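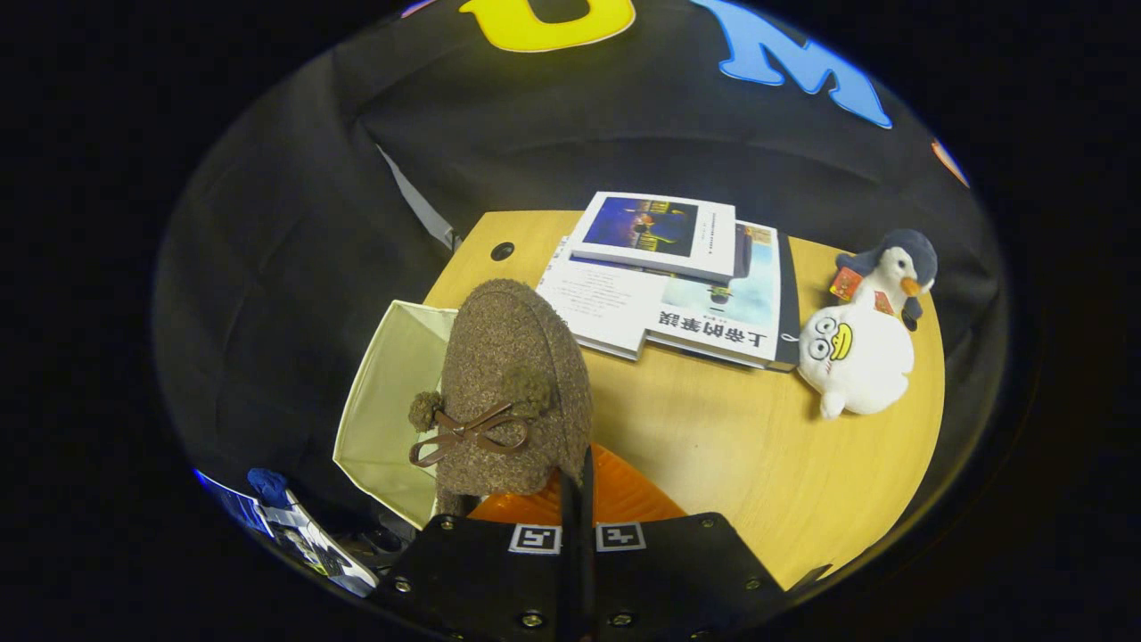 From: Noémie Vachon
To: claven-swap list
Subject: Re: what goes on the mixed table?

Hi Francine, hi everybody,

I was going to answer this privately but then two other people asked me the same thing at pickup, so you're all getting it.

On Mon, Francine Campbell wrote:
> I've read the sign-up page twice and I still can't tell what
> belongs on the mixed table and what goes to the clothes rail or
> the book shelves. I have a bag of stuffed animals, a few
> picture books (some not in English, is that OK?) and a pair of
> slippers my daughter wore for maybe a week. Do I have to split
> all that up? And do you still want storage boxes? I have a
> stack of the fabric ones. Also is the February swap at the
> Brivville hall or back at Melnyk Street?
> Francine

OK, in order, more or less!

Books not in English: yes, yes, please. We had a few Chinese titles last time and they went before I'd even finished putting out the cookbooks. The only trouble is that whoever is sorting (me, usually) can't always read the cover, so if you know what the book is, stick a little note inside with the title and whether it's for kids or grown-ups. Pencil on a scrap of paper is fine. Please don't use the Statex labels from the supply drawer on covers, they take the shine right off with them when you peel them. I ruined a really nice atlas that way and I'm still annoyed about it.

Stuffed animals: yes, if they've been through the wash and are bone dry. Leave the tags on if they still have them, people like to read the washing instructions. And don't bag them up tight! A plush penguin that's been squashed under a pile of hardbacks for a week looks so sad, and kids do notice. I put the toys next to the books on purpose – the little ones grab a duck and then the parents have a minute to look at the books in peace. Works on mine, anyway.

Shoes: this is the one I keep changing my mind about. The old rule was that all footwear goes under the clothes rail, and it made sense when we got mostly boots. But the soft slip-on kind, the ones with bows or pom-poms and so on, get kicked around down there and come out filthy. So from now on slip-ons and slippers go on the table, boots and sneakers stay on the floor. Please keep the pair together with a rubber band or a bit of yarn. Last swap I spent half the cleanup holding one shoe and walking around asking if anybody had seen the other one. (It was in the coat pile. Of course it was.)

If they have tweed or any kind of woolly fabric on the outside, give them a quick go with a clothes brush first and don't put them in the machine. I did that with a pair of mine and the toes curled up like elf shoes.

Storage boxes: yes, the open fabric ones are exactly what we want, any color. They sit at the edge of the table and people drop the small stuff in so it doesn't roll off. If one has gone floppy, cut a piece of cardboard for the bottom and it's good for another year. Three would be plenty from you, Francine, keep the rest or put them out for swapping.

So no, you don't have to split up your bag. Bring the whole thing over and we'll lay it out together.

Where: Melnyk Street, upstairs room. Brivville wanted more money for the hall than we've got in the jar, so that's that for now. Doors at 2 for people dropping off and 3 for everybody else. If you can stay to the end and help fold tables I will love you forever. We had 18 bags left over in the fall and it took two car trips to get rid of them, so this time please take your own leftovers home unless you've talked to me first.

One more thing before I forget – somebody left a glass pie dish in my trunk, with a blue lid. It's a nice one, and I'm going to start using it if I don't hear from you.

See you there,
Noémie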